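Reviews > Desks & Worktops
Reading time: 2 minutes

Disotwood Emness worktop oil, one tin, one old desk

I have sanded and oiled this desk three times since I bought it, and the Emness oil is the first finish I'd happily put on again. It's lovely stuff! It goes on thin, smells faintly of oranges and doesn't drag on the cloth (my last one went tacky before I'd reached the far corner).

Two coats took 51 ml off the tin, which cost me £31. I left the first overnight and rubbed it back with a grey pad. Abdelkrim Nasr, who lent me his sander, reckons three coats for beech. I stopped at two and the grain already looks deep and warm – a mug of tea left standing all morning wiped away without a ring.

Grumbles: the lid is a pig to get off, and the colour card is hopeless. "Kourkoulas" looks like honey in print and came out much nearer walnut on my offcut. Do a test patch. I also tried the Rovus wax over one drawer front and wouldn't bother, it just dulled things.

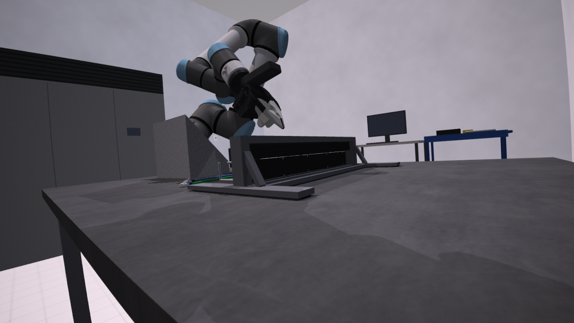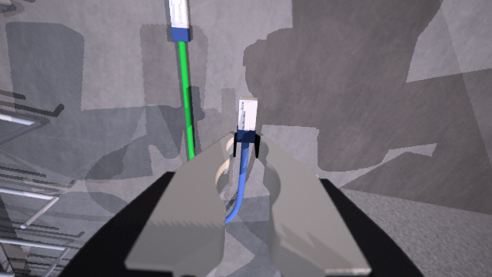
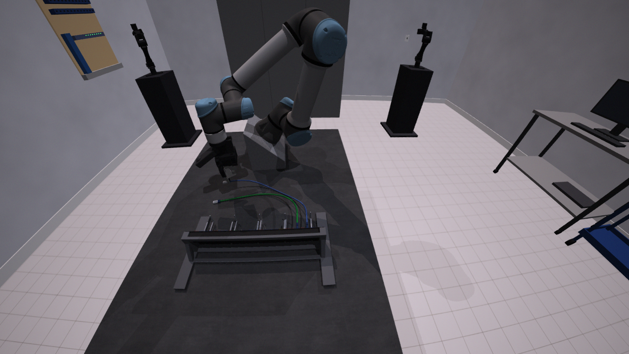 Dark worktop, grey and blue arm; the middle one is the blue cable up close.

LEEDS, June

Still going strong after a month of daily use, and I've got enough left for the bookshelves.

Lambros Liapis

Contact us | Back to top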